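Valcombe home support pilot, August update
To: Kelly Kershaw
From: Liis Raudsepp

Kelly, quick one before the call, longer version when Reet sends me her part.

Visits are going ok. 30 households signed up, all from the Plekport side so far. Valcombe proper is slower, the flyers went out late and the phone number on the first batch was wrong (fixed now, reprinted, the printer didn't charge us). Sarmīte Kivi has taken over the morning route. Evenings still short one person. Two people interviewed, one said yes and then took a job at Pētersons, so we're back to looking.

Most asked for: help with laundry, changing beds, taking the garbage down. Less asked for than we planned: shopping. People want to do their own shopping, or a daughter does it. I'd like to move those hours over to housework from next month if your fine with that. No change to the total. 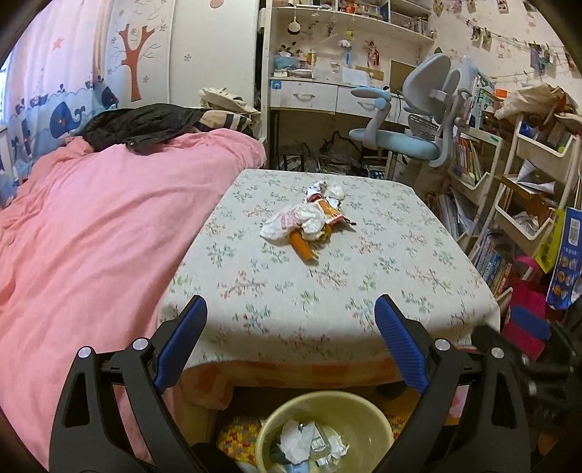
Money. Spent to date 2576, mostly bus passes and gloves. Still holding the 300 set aside for training. Polyxeni Zacharopoulos can run the lifting and back care session but only after 4 pm, and we need a room. Asked at the library, no answer yet.

Problems: the Skeltero booking sheet keeps dropping the last visit of the day. Reet is writing them on paper too untill it's sorted. We missed one visit because of it, called and apologized, went the next morning.

Waiting list is 9, all in Valcombe. Can't start them without the evening person.

Need from you: ok on moving the hours, and the signed copy of the insurance letter. Receipts are scanned, sending them tonight.

Liis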